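Kitchen check, ground floor flat
July 16, 2025
Checked by: Meinir Maddocks

Smoke alarm: tested, OK. Battery changed.
Fire blanket: on hook by door, OK.
Extractor filter: greasy. Wash or replace before August.
Fridge seal: split at bottom corner. Fabrice Tanguy to order a new one.
Sockets by sink: OK, no cracks. Tester reference 208.

Worktops and boards: pass. No chips along the front edge. 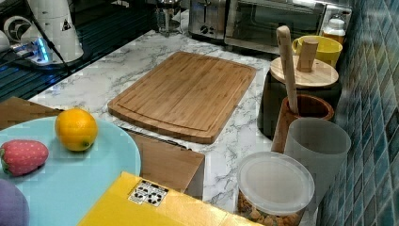
Worktop with bamboo board and blue plate.

Under-sink cupboard: slow drip at the trap. Bowl left underneath, needs emptying. Cleaning products moved to the high shelf.
Window catch: stiff, still locks.
Gas hob: not tested, engineer booked.

Actions open: 3. Copy to Eluned Dafis.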